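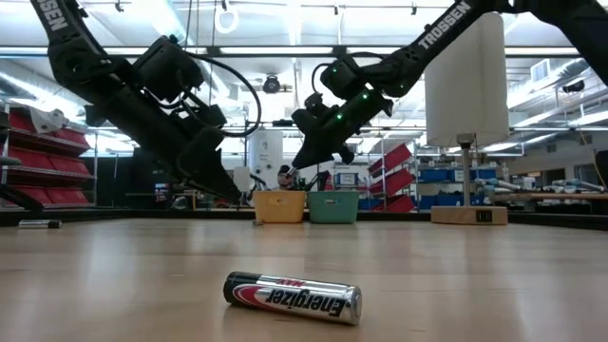
It is a fair old drive out to Flunthorpe, and by the time I had found the right door, hung up my wet coat and been given a mug of tea, Tamsin Treloar was already deep in conversation with a screen full of coloured lines. Each line, she told me, was one joint of one arm, and the wobbly one near the bottom was the reason she hadn't had lunch.

Treloar is a small firm and it doesn't build robots. It buys the arms in and writes what goes on top, a piece of software called Cumivine, which takes in what the cameras see and decides, many times a second, where two arms ought to be next. The job this autumn is sorting small things off a table into bins. Batteries are the favourite test, and I can see why. An AA cell is shiny, it rolls if you so much as breathe on it, and its two ends matter a great deal to whoever has to pack it afterwards.

"People think the gripping is the hard part," Tamsin said, "and it is hard, but what kept us up at night was the deciding." With two arms over one small patch of table, either could reach most things, and the early planner would dither dreadfully – left arm, no, right arm, no, left again – like two polite people in a doorway. Her colleague Trevor Fairclough rewrote that part in March. Now an arm that has claimed an object keeps it until the job is done or given up, and the other plans its path round the space its neighbour will need.

Trevor is also the keeper of the replay tool, and I could happily have spent the whole afternoon with it. Every attempt is saved, camera pictures and joint positions together, and you can drag a slider back to the very moment when things went wrong. There were 1,708 attempts in the store when I visited, and he wants 3,000 before the next version goes to their first customer, a recycling depot over in Sillildale. Glare is his particular bugbear. A bright reflection on a pale table can look, to a camera, remarkably like the edge of a battery, and he showed me a run where the planner had set off with great confidence towards a patch of light.

As for the wobbly line, it was a timing fault: one arm's readings were reaching the planner 20 milliseconds late. Tamsin found it just after three, changed a single setting, and went off to see about a sandwich.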